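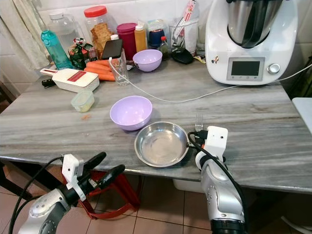
Carrots on the Gray Table
Eltau Home Kitchen, Abernathy
Gallery posted March 3, 2021

Carrot salad season is back at Eltau and I could not be happier! I know it's an odd thing to get worked up over, but I have been making some version of this salad since I was tall enough to see over the counter, and it still tastes like the first good lunch after a long cold month. Sweet, crunchy, a bit sharp, and finished in less time than it takes to boil a pot of noodles.

This gallery is from the getting-ready end of it, when everything is laid out and the cutting hasn't begun. I love that stage. The carrots are so orange against the gray tabletop that they look lit from inside, and the lavender bowls (oh, those bowls) make the whole thing feel like a spring table even when there's snow on the step.

People kept asking for the recipe when I put up the November gallery, so I've tucked it in between the photos along with my notes on the tools. Scroll past if you only came to look at vegetables. I do that too.

The carrots

Big ones. I used to buy the skinny bunches with the tops on because they are so pretty, and then you're trying to slice something as thick as a pencil and it rolls all over the place. Fat carrots sit still and give you long, wide pieces. The recipe wants 400 grams, weighed after peeling, and if you go a little over just eat the extra while you work.

Oisín Tully brings me his from Grirnis when he has them and they are wonderful, very sweet, a little crooked. Store carrots are great in this as well. Give them a good scrub and line them up at the back until you need them.

The slicer

White body, red on top, and I'm very fond of it! A mandoline is the one tool I would carry out of a burning kitchen. You can do all of this with a knife, and I did for years, but a mandoline gives you slices that are all the same thickness, so the dressing gets into every one of them the same way. Use the guard. Please use the guard, even for the last inch, even if you're in a hurry. The ends that won't go through are for soup.

If you're new to one, start with a potato. It's flat once you cut it in half and it won't wobble on you.
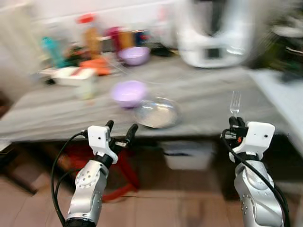 The bowls are the other thing I get letters about. They're plain round plastic, light as anything, and the lavender is just a lovely color next to food. Carrots look good in it, cucumbers look good in it, even oatmeal looks better. I like having a pair because the salad goes in two stages: carrots and salt in one, dressing in the other, and then the first gets tipped into the second when it's time. You could do it all in one bowl and be perfectly all right, but then the salt water ends up in the dressing and you lose that sharpness.

And the fork! I toss with a fork, always. Spoons mash things together and tongs grab a clump and leave the rest behind. A fork gets under the slices and lifts them and they fall back down with air between them. Ohemaa Kpodo taught me that at the first Abernathy potluck I ever went to, when I was attacking a perfectly nice slaw with a wooden paddle, and I've never gone back.

The recipe

It's number 103 in the Eltau recipe box, filed under Clitine Salad, which was my aunt's name for it. She never did say where she got the word and we've all just gone on using it.

400 grams carrots, peeled
1 teaspoon salt
50 milliliters white wine vinegar
2 tablespoons sunflower oil
1 teaspoon honey
Half a teaspoon caraway seeds, crushed a little
A handful of parsley, chopped

Slice the carrots thin on the mandoline, lengthwise if they'll fit, on the slant if they won't. Put them in the first bowl with the salt and rub it through with your hands. Leave them alone for fifteen minutes. They'll soften up and bend without snapping, and there'll be a puddle at the bottom.

In the second bowl, beat the vinegar, oil and honey with the fork until it goes cloudy. Add the caraway. Squeeze the carrots by the handful over the sink, drop them into the dressing and toss. Parsley goes in last. Taste it before you add any more salt!

You can eat it right away and it's very good. After an hour it's better, and the next day on buttered rye with a boiled egg it is the best sandwich I know.

Things readers have tried

Lemon in place of the vinegar. Lovely, softer, a bit more summery. Use a little less honey.

Half carrot, half kohlrabi. I made this the same night I read the email and we finished the lot.

Toasted sesame oil. Go easy, a few drops is plenty, and skip the caraway if you do.

Raisins. I was doubtful. I was wrong. Soak them in the vinegar first.

A word on propping up your phone

I got several notes on this after the last gallery, and yes, a drinking glass makes a very good phone stand! Pick a heavy one with straight sides so it doesn't tip. I like mine far back on the table where I can glance at the timer without reaching across the cutting, with the cord running off to the side. It's such a cheap fix and you already own it.

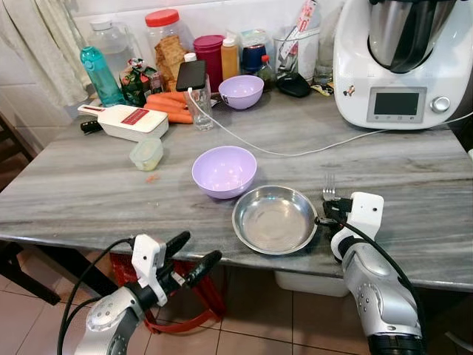
Carrots behind the slicer, phone in its glass, both lavender bowls out and a fork at the ready.

More from the gallery

We're up to 1,731 photos on the Eltau pages now, which makes me a little dizzy. The beet gallery is the most visited by a mile (all that pink!), and the dumpling one has Ohemaa's folding notes typed out underneath, including the corner fold I still can't do on the first try. The Grirnis pickle table is up too, with Oisín's brine at the bottom of the page.

Next I'd like to do radishes, the long red ones with white tips, sliced the long way and dressed with nothing but butter and salt. If you have a favorite thing to do with radishes, send it along and I'll cook it. And if you make the Clitine salad, tell me what you put in it!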